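Pulix – match logs from a small multiplayer shooter

Hello! I'm Trinidad Tan, and Pulix is the pile of match logs I've been collecting from Okov, the little online shooter I run with a few friends in the evenings.
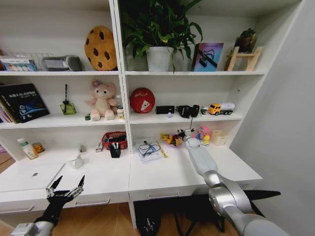
What's in it

There are 500 matches in the set, all played on our own server. Every match is one plain text file, with one event per line: spawns, shots, hits, captures, chat pings (the canned ones only, no typed chat) and players leaving. The last line gives the final score. If a match was abandoned you'll find the word "void" there instead – I left those in on purpose, as rage quitting is half of what I wanted to look at.

Maps

Only two maps so far. Magbanua is the big one, with long hills, a river down the middle and far too many places to hide with a rifle. Ernby is a cramped harbour town and plays completely differently, so please don't lump the two together when you work out averages! I did that in my first go and ended up convinced that shotguns were useless. They are not useless. They are horrible on Ernby.

Teams and rounds

Full matches have 20 players, split evenly. A round ends after 13 minutes or when one side holds every flag, whichever comes first. Late joiners get a new line marked "join", and they keep the same player code for that match only. Codes are shuffled again for the next one, so you can't follow anybody from match to match (I know, it would be handy, but I promised the regulars I wouldn't make that possible).

How to read the files

Unpack the archive, open the "matches" folder and start with anything you like. Times are counted in seconds from the start of the round, and positions are in map metres with the corner by the river mouth as zero. On Ernby the zero point is the lighthouse. There's a short script called "readlog" which turns a file into a table. It's slow and a bit ugly but it does the job.

Things that are wrong with it

Grenade damage is logged twice if the grenade bounces off a vehicle. I've fixed this on the server but not in the older files, so drop any hit that repeats within the same second.

The 5 matches in the "odd" folder were played with low gravity switched on. Great fun, terrible data.

Ping times are missing for everything before December, when I finally got round to logging them.

Using it

Do what you like with it, including in coursework or your own game, as long as you mention Pulix somewhere. If you make heat maps of Magbanua I'd love to see them – open an issue and stick them in there. Same goes for bugs.

Last updated 1 August 2021.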